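# Telling an old legend out loud

I love this stuff! A saint's life or a local folk tale can look stiff on the page, but it wakes up the moment you read it to a room. Mine is the well-maiden story from Dilla, and the version I learned runs to 113 lines.

## 1. Find the bones

Read it through twice, then close the book and write down only what happens. Mine came to 16 short sentences. Skip the family trees for now – you can put one or two names back later.

Upendo Mwakyusa taught me to mark the spot where the listener first starts to worry. Everything before that mark should go by quickly.
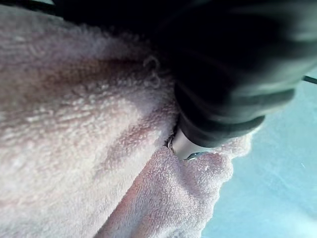

## 2. Keep the odd bits

Talking birds, a spring bursting out of dry rock, a curse that lasts 51 years... leave them in! Say them plainly, in the same voice as the rest, and don't wink.

## 3. Try it on somebody

Nesma Gaber heard my first go and stopped me at the wedding to ask who the bride was. I'd dropped her name by mistake. Put it back, tell it again, and go a little slower at the well.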